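Home Diary Garden Books Contact

This site uses cookies. By continuing to read you accept them. OK

December, 6:40 a.m.

Frost again, and the car door was stuck shut. I gave up and walked to the bakery in Arkthorpe. They were out of rye. I bought two plain rolls and ate one on the way back.

Finished the second box of Dad's letters last night. Natalia typed up the ones from the navy and I checked them against the paper. She had misread a ship's name in four places, so I fixed those. His handwriting gets worse after he turned 55. The 1000-piece puzzle is still on the dining table and I have been working on the letters in the kitchen.

Glenys Fairweather called at lunch about the piano. She wants it out of her front room before New Year. I said yes and then measured the hallway, and it will be tight at the turn by the coat hooks. Kamran has a dolly.

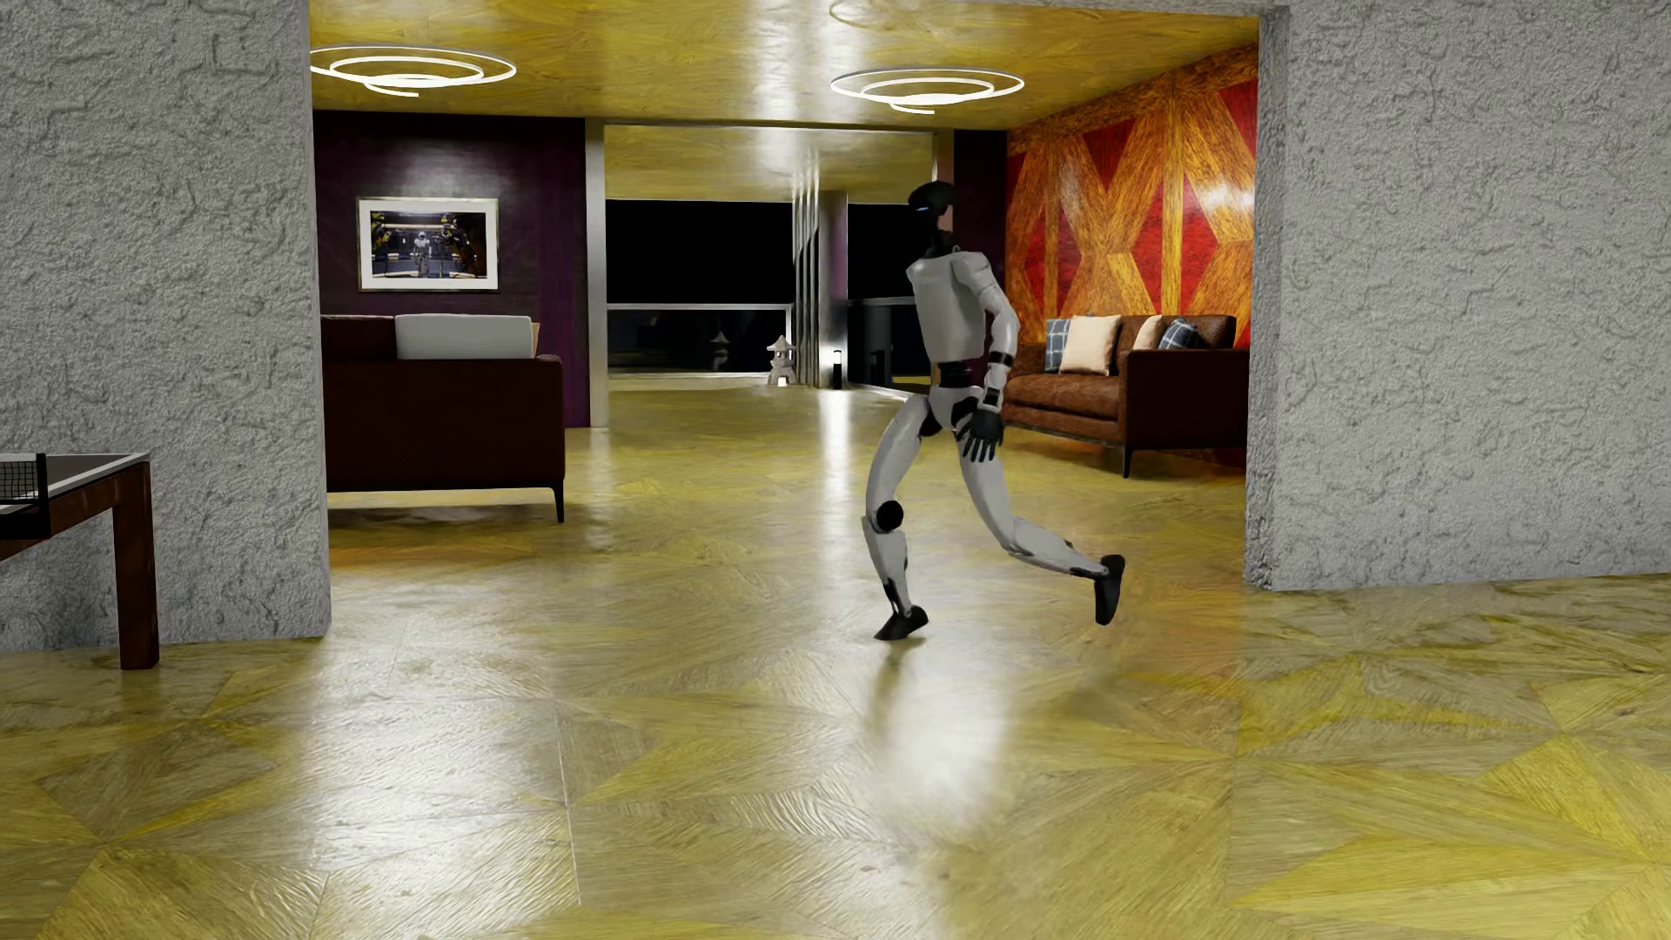

Made lentil soup, too much cumin. The heating bill came. Wrote back to Baptiste, who asked for the recipe for the plum cake and also whether I still have his blue scarf. I do. It needs washing first.

Bed by ten. Tomorrow the third box, and call the piano tuner.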